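**Minutes, program meeting of the Wastaretti community theater project**
August 7, 2026, meeting room of the Dwivedi center 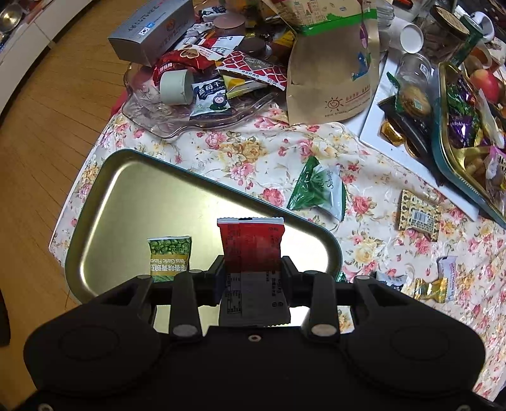 *Snack packet and gold-colored tray.*

**1. Minutes of the July meeting**

The minutes were read and accepted with one correction: the play on hand washing was shown in the Foruner district on two evenings, and the second evening was moved indoors.

**2. New play on malaria and bed nets**

The script group presented the second draft. It has four scenes and lasts 33 minutes when it is read aloud. The members liked the character of the grandmother, but several found that her last speech explains too much. It was proposed that she sings a part of it, as the audience remembers a song more easily than a list of advice. The health adviser asked that the scene at the clinic shows clearly when a child with fever must be brought to the nurse. The script group will change both points.

Decision: the draft is accepted with these changes. Rehearsals can start when the new pages are copied.

**3. Language of the performance**

There was a long discussion. The younger actors prefer to play in the town language. The village contacts have told us that many older women do not follow it well. Decision: we play in the local language, and the narrator repeats the main message in the town language.

**4. Transport**

The van of Gatik is available for the first tour only. The cost for the other villages is not yet known. The stage curtain must be folded smaller than last time, it took the place of a passenger.

**5. Talk with the audience after the play**

Two actors will stay in costume and answer questions together with the health adviser. Questions which cannot be answered will be written down and brought to the next meeting.

**6. Other matters**

The large drum needs a new skin. The key of the costume cupboard is still missing.

The next meeting will be fixed after the first rehearsal.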